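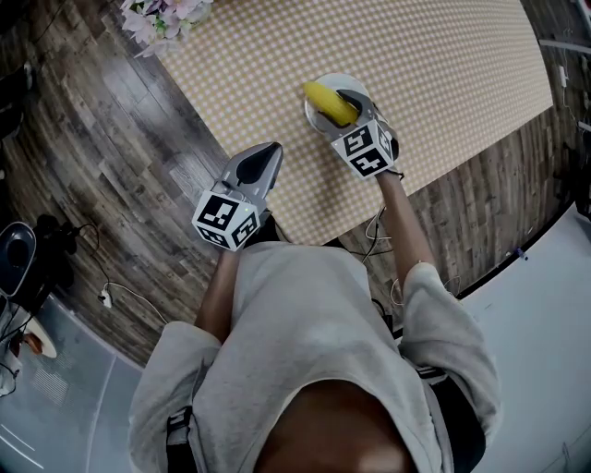

Dressage d'un épi de maïs sur petite assiette ronde blanche.

Fiche pratique - Service du maïs en épi à l'assiette

La présente fiche s'adresse aux stagiaires et aux personnels de salle de l'établissement Grallemano. Elle porte sur la préparation, le dressage et le débarrassage de l'épi servi entier, à raison d'un épi par convive. Elle complète les consignes générales d'hygiène, qui demeurent applicables.

1. Matériel à réunir
- petites assiettes rondes, blanches et sans décor ;
- nappe propre, repassée, sans pli au centre ;
- beurre demi-sel et sel fin ;
- serviettes en papier, deux par personne ;
- un récipient pour les rafles.

2. Préparation des épis
Retirer les feuilles et les soies sous un filet d'eau froide. Écarter les épis dont les grains sont flétris ou tachés. Plonger les autres dans une grande casserole d'eau bouillante non salée ; le sel s'ajoute à table. Compter 10 minutes de cuisson à partir de la reprise de l'ébullition, 11 pour les épis de gros calibre. Égoutter sur une grille pendant deux minutes. Un épi posé trop tôt laisse une flaque dans l'assiette, qu'il faut alors changer.

3. Dressage
L'assiette est mise en place avant l'arrivée de l'épi, à deux doigts du bord de la table. L'épi est saisi par les côtés, à mi-longueur, sans écraser les grains. Il est ensuite présenté au-dessus de l'assiette, puis abaissé lentement.

Sur une assiette de petit diamètre, l'épi se place en biais et son milieu doit coïncider avec le centre de l'assiette. On vérifie sa stabilité avant de relâcher la prise. S'il roule, le faire pivoter d'un quart de tour jusqu'à trouver une face plus plane - la plupart des épis en ont une.

Le beurre est servi à part. Pour une tablée de dix convives, prévoir environ 200 grammes, répartis dans deux beurriers.

4. Débarrassage
Les rafles sont retirées en premier et déposées dans le récipient prévu. Les assiettes sont empilées ensuite, par six au maximum. Les grains tombés sur la nappe se ramassent à la main ; la brosse les écrase et marque le tissu. Une tache de beurre se traite le jour même, au savon, avant le passage en machine.

5. Remarques
Les assiettes de la série Gilbert, plus creuses, ne conviennent pas à ce service et restent réservées aux entrées. Le stock de petites assiettes plates s'élève à 54 pièces ; toute casse est à signaler à Gemechu Assefa, responsable de l'office, avant la fin du service.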